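**Fanni Borbély**
June 3, 2021

1/ Notes on quartz wall clocks that lose time. I repair them in batches and the same few faults come up. This covers plain battery movements only, no radio-controlled ones.

2/ The crystal runs at 32,768 Hz. A divider chain halves that 15 times and gives one pulse per second. The pulse drives a coil, the coil turns a small magnet rotor, and gears do the rest.

3/ If a clock gains or loses a few seconds a month, leave it alone. That is normal for an uncompensated crystal. Most cheap movements have no trimmer, so there is nothing to adjust anyway.

4/ Losing minutes per day is a different fault. The crystal can't be that far off and still run. The rotor is missing steps, so look for low voltage, drag in the gears, or hands that touch.

5/ Measure the cell under load. A tired AA can read 1.5 V open circuit and sag when the coil fires. I put a 12 ohm resistor across it for one second and read the meter. Under 1.2 V, it goes in the recycling.

6/ Second hand twitching in place around the 9: almost always voltage or drag. The motor is lifting the hand against gravity there. Pull the second hand and see if the clock keeps time without it. If it does, the hand is too heavy for the movement.

7/ Contacts. Leaked alkaline cells leave a white crust. Vinegar on a swab, then water, then alcohol, then let it dry. If the plating is gone the spring will rust again by next year, so swap the movement.

8/ Batch from May: 196 clocks from the Vosteda school district. Nearly half needed only a cell and clean contacts. The rest were mostly hands rubbing on the lens or on each other after someone set them with a thumb.

9/ Replacement movements: measure the shaft before ordering. Dial thickness decides the threaded length. Too short and the nut won't catch, too long and the hands hit the lens. The Rotard listings give overall shaft length, the Lusar ones give thread length. Read the drawing.

10/ Don't oil a plastic gear train. Oil picks up dust and the drag comes back worse.

11/ To check rate without waiting a week, use a pickup coil and a counter. Log 1000 pulses, compare to a reference. I go to 2000 if the first run looks odd. A skipped step shows up as a two-second gap.

12/ Someone asked about storage. Cells out, dry shelf, and a strip of tape on the back with the date of the last check. 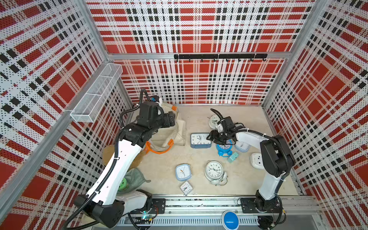 Clocks, mostly.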